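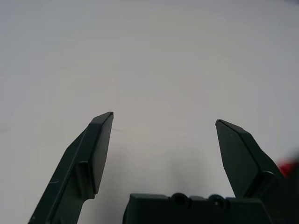 Plain tabletop

A plain tabletop is a flat working surface finished in a single quiet color, most often a pale gray, an off-white or a soft beige, with no printed pattern and little or no visible grain. The term covers the tops of desks, sewing tables, sorting tables and hobby benches, and in everyday speech it is often stretched to take in kitchen counters as well, though cabinetmakers who are fond of their trade words will usually object to that.

History

For a very long time the top of a work table was whatever color its boards happened to be, and people seem to have been quite content with it. One of the earlier written mentions of a deliberately plain top comes from the household book of Clellach, a large farm whose accounts for 1757 include a payment for "one long table, the top to be painted gray and nothing else upon it." The table itself is lost, but the book, all 926 pages of it, was patiently copied out by the local historian Angus Strachan, and his notes on the furniture are still a pleasure to read – especially the long quarrel over who had spilled the ink.

Painted tops gave way slowly to factory finishes. The Oprea workshop sold a pale gray sewing table in 9 sizes, and its catalog recommended the color warmly to anybody who had ever hunted for a dropped pin.

Color and light

Pale gray is a popular middle choice. A white top can be tiring under a strong lamp, and a dark one swallows small dark things such as buttons, screws and watch parts. Against a light gray, dark green or black objects show their edges clearly, and a bit of red catches the eye even off at the side. The furniture maker Reijo Hakala liked to test his grays in the morning and again at four in the afternoon, as the same paint may look bluish at one hour and nearly cream at the other.

Finish

Matte and satin finishes are generally preferred to gloss, which throws back reflections from windows and lamps. Very rough matte finishes have a drawback of their own, as pencil dust and crumbs settle into them and are slow to come out.

Care

Most plain tops need only a soft damp cloth and a little mild dish soap, followed by a dry cloth. Scouring powder is best kept well away. Scuffs show more readily on a plain surface than on a patterned one, and rubber heels, pencil erasers and the feet of small appliances are the usual culprits. Painted tops can be touched up, ideally from the same can, and then left alone for a good long day before anything heavy is set down on them.

See also

Countertop
Desk pad
Sewing table
Workbench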